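I gave up buying lunch in August, mostly out of spite. The sandwich place by the station had put its egg and cress up again, and I worked out that I was handing over 15 pounds a week for something I didn't much like.

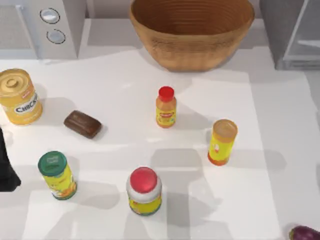
Does making your own save any money? It does if you eat it, and for the first fortnight I left mine on the bus, in the hall and once on top of a cash machine.

After that I got better. Soup, mainly, then cold noodles from a recipe Wanpen Sombatkul gave me at work, which she says takes up to 15 minutes and which takes me an evening. Gaetano from accounts looks into my tub every day and says "brave". He has eaten the same ham roll since I've known him, so I take it as it's meant.

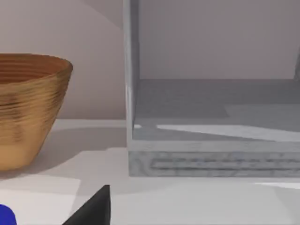 Binthorpe, 28 December 2019

I started this post months ago and then got bored of it, so the rest is from the far side of Christmas. Still at it, more or less. There were 3 relapses, all of them pasties, and one long lunch in Losley for Ronja's leaving do that I'm not counting – she paid.
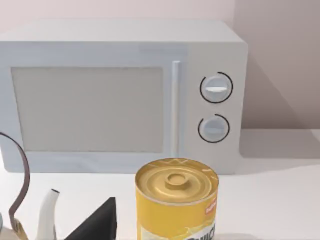
*The microwave, door shut.*

What I miss is the walk. Ten minutes there, ten back, and a good look at other people's dogs. Now I eat at my desk and answer emails with a fork in my hand. I've thought about walking to the sandwich place, not buying anything and walking home again, but I think they'd recognise me.

Leek and potato next week. Gaetano has been warned.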